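Lerent home kitchen station – weekly walk-through
May 24, 2021
Station 94, hand-held grippers, chopstick sorting

Gripper pads seated on both fingers: OK. Blue pads on everyone's tools now, and people tell me their wrists thank them.

Screws snug: OK. Please keep checking before each shift, even when you're in a hurry.

Cables off the floor: OK

Breaks taken: needs work. Since Fundaron went over to the new line, the old packing crew teaches the machines what their hands know, and they get so absorbed (I do too!) that the 9 minutes slip by.

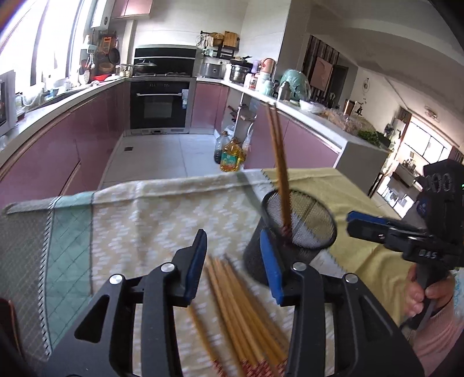

Tablecloth flat, no folds to catch a jaw: OK. I do like a cloth – it's kinder on the elbows than the bare benches we had in January.

Next: spare pads from Zamfir.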